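Vikside 9 is out, and the planner finally copes with cloth

I've been running the new Vikside release since the start of March, and I'm pretty happy with it! The big change is in perception – soft things like bags now get their own model, so the planner stops treating every fold as a solid wall. Kirov, the old grasp scorer, is gone from the default install.

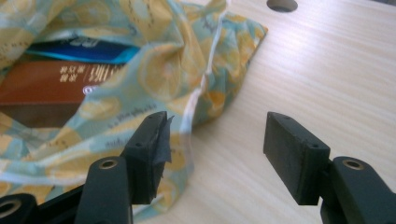
The team at Manwood trained the new model on 3,306 hand-guided clips, and you can retrain it on your own with about 500. I tried that over a long evening and it went fine, apart from one config file I had to fix by hand (check your gripper width units, folks).

Żak users need to wait until April for a matching driver – I'll post again once I've tried it.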